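Section 8. Washing and Drying Down-Filled Garments

This section applies to the Pumwood front-loading washer and the matching Pumwood vented dryer, as installed in residence laundry rooms. It covers jackets, vests and sleeping bags filled with down or with synthetic fiber. For wool blankets and curtains, refer to Section 3.

## 8.1 Before washing

1. Read the care label sewn into the garment. If the label states "dry clean only," do not proceed.
2. Empty all pockets, including inner pockets and sleeve pockets.
3. Close all zippers and hook-and-loop tabs. Detach any fur or imitation fur trim.
4. Inspect the seams. A garment with an open seam must be repaired before it is placed in the drum.
5. Turn the garment inside out.

**Note:** Small tears may be covered with a Prutik fabric patch. Patches must be left to set overnight before the garment is washed.

**Caution:** Do not wash a garment that has been in contact with gasoline, solvent or cooking oil. Residue of this kind can ignite in the dryer, even after a full wash.

## 8.2 Selecting the cycle

1. Load no more than one adult jacket or two children's jackets. The drum must turn with free space above the load.
2. Pour Danladi liquid detergent into the left compartment of the drawer. Fill to the lower line only. Powder detergent and fabric softener are not permitted for down.
3. Turn the dial to **Outerwear**.
4. Press **Temp** until the display shows *Cold*.
5. Press **Rinse+** once. The indicator light remains on.
6. Confirm that the spin speed does not exceed the limit printed on the garment label, then press **Start**.

The door locks when the cycle begins. If the cycle must be stopped, press and hold **Start** until the drum comes to rest. The door releases once the water has drained.

If suds are visible on the garment when the cycle ends, run **Rinse & Spin** and leave the detergent drawer empty.

## 8.3 Moving the garment to the dryer

Wet down is heavy, and the inner walls that hold the filling in place tear easily under their own weight. Lift the garment with both hands underneath it. Do not pull it out by a sleeve or by the hood.

1. Place a dry basket directly below the washer door.
2. Gather the garment and lower it into the basket.
3. Press out remaining water against the side of the basket. Do not wring or twist.
4. Check the rubber door seal for socks and other small items.

## 8.4 Drying

1. Clean the lint screen.
2. Place the garment in the dryer with 3 Flirkier dryer balls.
3. Select **Low Heat**. The **Normal** and **Heavy** settings can melt nylon shells.
4. Start the dryer. At the end of each cycle, remove the garment, shake it well and break up any clumps by hand.
5. Repeat until the filling feels even throughout. Several cycles are normally required.

**Caution:** Do not leave the dryer running when the laundry room is closed for the night.

A garment that is put away damp will develop an odor. Hang it in open air for one further day, then store it loosely. Compression sacks are not suitable for long-term storage.

## 8.5 Fault codes

| Display | Meaning | Action |
|---|---|---|
| E3 | Load out of balance | Stop the cycle, rearrange the garment, restart |
| E8 | Water not draining | Clean the drain filter, see Section 3 |
| LCK | Child lock on | Hold **Temp** and **Rinse+** together |

If a code returns after the action has been taken, switch off the machine at the wall and report the fault to Yen-ting Mak, Residence Services. State the room number and the code shown. Residents must not remove the rear panel.

Revised Apr 13, 2023. The next revision of this section is due in June.
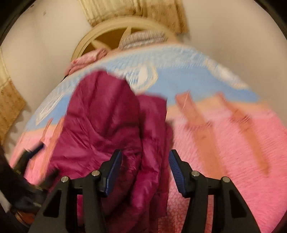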